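Robotics Club: Spring Update

The robotics club at Mornlow is in the second half of its season, and the packing project is taking up most of the afternoons. Six students signed up in the fall and all six are still coming, two of them for a second year. The club meets after last period in the old drafting room and finishes at 5:30 p.m.

The project this year is grocery packing. A robot arm has to pick up play food from a table, put it in a cloth shopping bag and, in the second half of the task, take it out again when asked. The task comes from the Rinditz Challenge, which publishes its rules in the fall and leaves each school to choose its own bag and its own items. Teams are scored on how many items end up in the right place before the time runs out. Dropped items can be picked up again. Items that leave the table can't.

In the fall the students worked with a cardboard box. A box keeps its shape, so the arm could be told where the walls were and the program could be fairly short. Most of that program has now been thrown out. The students kept the part that opens and closes the gripper and the part that returns the arm to its rest position.

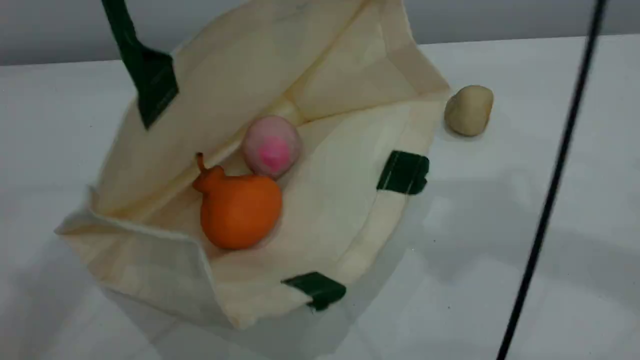 Cloth bags have been the main problem since winter break. The students tried standing the bag up first, and it folded in on itself whenever the arm touched the rim. They now practice with it on its side and the mouth open. An item like the orange one, with its round body and curled stem, gives the gripper a choice of places to hold, and the students disagree about which is better. One group wants to go for the stem every time. The other group says the stem turns in the fingers and the body should be gripped instead. Both versions of the program are being kept for now. The pink ball raises a different question, because anything sitting in the fold at the back of the bag means reaching in under the upper panel without dragging the cloth along.

Every attempt is written down in the log, including the ones that go wrong in the first second. The log stood at 1,570 attempts at the end of last month. Students take turns keeping it, and the person keeping it doesn't run the arm that day. They note the item, the starting spot, the result and a few words on what happened. "Handle caught" comes up often enough that it now has its own column.

Duda Hardware gave the club a discount on clamps and table covering, and Fakhoury Printing is making the team shirts. Our thanks to both. Shirt sizes are due to the front office by the end of April, and the order can't be changed after that.

The regional round is in May. Families are welcome to watch, and permission forms will go home with students two weeks ahead. The club could still use clean cloth bags in different sizes, with or without handles. Please leave them in the bin outside the drafting room.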